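Subject: Re: Coast tour in May, Oltitis to Cesirura — what is included?

Hello all,

I answer to the list because two people asked me the same thing in private.

On the earlier message it was written:

> We consider the Bronico package, nine nights with
> transfers. Price is 385 per person with breakfast.
> Has anybody done it? Is the boat to Cesirura in the
> price or must we pay it at the pier? And is the
> apartment in Oltitis good for a longer stop?

My wife and I did this tour last May. The boat is in the price, but only the morning boat at 8:40. If you take the afternoon one you pay the full ticket, and the Bronico voucher is not accepted. Please print the voucher. On the phone screen they did not want to read it, and we lost almost one hour with this.

The first three nights are in Oltitis. The apartment is simple and clean, ten minutes on foot from the bus station. You can use the washing machine without paying extra, so we packed for five days only and it was enough.

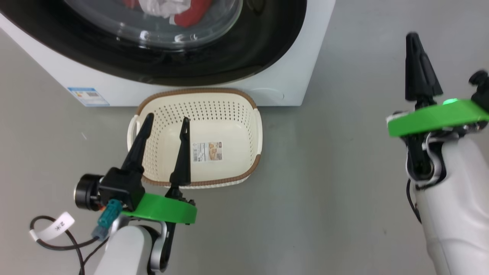

From Oltitis there is the day trip to Chornovol, and this is the part I would like to warn you about. The program says "fortress and old town," but the bus stops below the hill and the walk up is steep, with 125 meters of climbing and very little shade. My wife has a bad knee and she stayed in the café. There is a small van from the parking place, which the guide did not mention. Ask for it when you get off the bus — it leaves only when it is full.

The entrance to the fortress is not included. You pay 2,000 in local money, cash only, and the nearest bank machine is down in the town. I think Bronico should write this in the program. I sent them an email in June and they answered politely, but the page is still the same.

Cesirura was for us the best part. We had four nights there and no fixed program, only one boat trip to the caves, which was moved to the next day because of wind. If you have connections to catch at the end, do not put the caves on the last day.

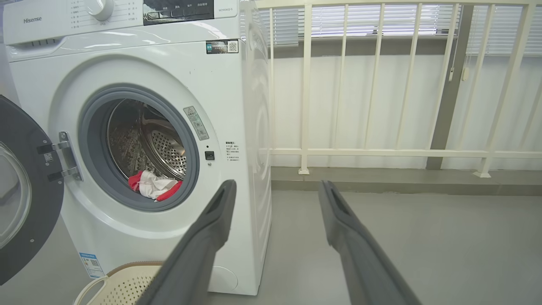 Oltitis was too long for us with three nights, and on the tour in September we asked Bronico to change it to two and add one in Cesirura. They did it without a fee, but we had to ask before the final payment. The van in Chornovol was not running at all that month, so better to ask in advance.

Thank you for this, I did not know that the nights can be changed. I will correct my notes. For the person who asked about luggage on the boat: one big bag each, and nobody weighed ours.

Greetings to all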